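Notes from the Boltska trail, by Hema Pisharody

Hello again, walkers! I've been home from the Hirkden trip long enough to get the mud off my boots, and my inbox is full of people asking what it was like, so I'm giving it the big slot in this month's newsletter.

We did the Boltska trail from the harbor end, which I'd recommend to anybody who likes to finish a vacation in the hills (with sore calves and a very big appetite). There were 14 of us, and the first two days are gentle, mostly old cart tracks between orchards, with a bakery at Kurup that sells a plum bun I'm still thinking about.
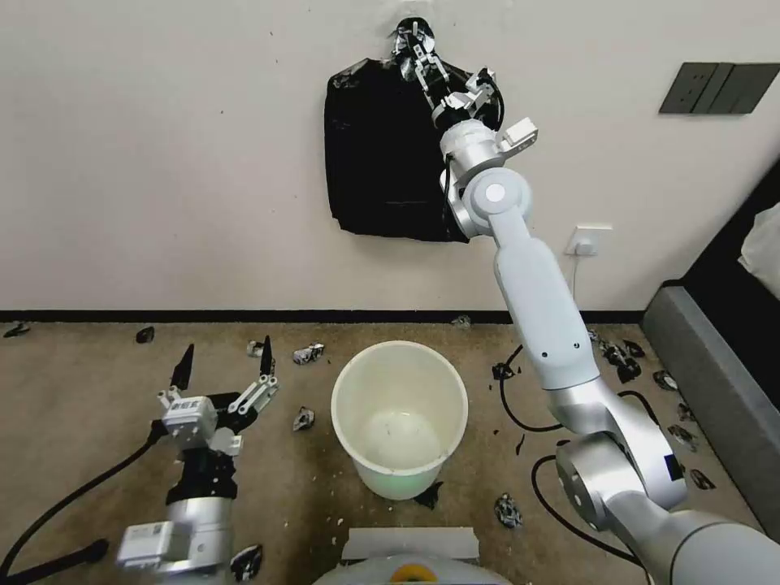
Day three is where it gets serious. You climb 383 meters out of Kurup before lunch, and I won't pretend I chatted much on the way up! But then the path levels off along the ridge and you get the sea on one side and the whole Broltent valley on the other, and everybody suddenly has plenty to say again. We sat up there far too long and had to hurry down to the guesthouse for supper, which was bean soup, then more bean soup, then a sort of cheese pie.

The luggage van worked really well, by the way. You leave your big bag by the front door at breakfast and it's in your room when you arrive, so all you carry is water, a snack and a rain jacket. Bring the rain jacket. I left mine in the van on day four and got soaked on the way into Broltent.
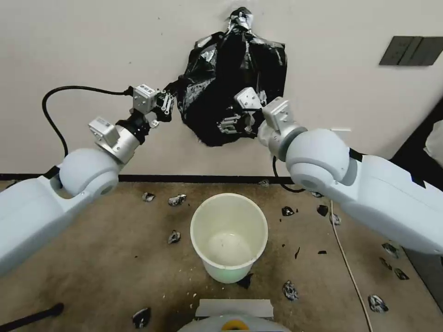

Do I need to be a very experienced walker to come along?
If you can manage a full day on your feet with a few steep stretches, you'll be fine, and there's a bus on the two hardest days for anyone who'd like a rest.

We're going back this fall with the same route and the same guesthouses, plus an extra night in Broltent so there's time for the old mill and the swimming spot. The deposit is $300 and I need it by 14th April, as the guesthouse at Kurup only has a few rooms. Write to me if you'd like to share a room and I'll see who else is looking.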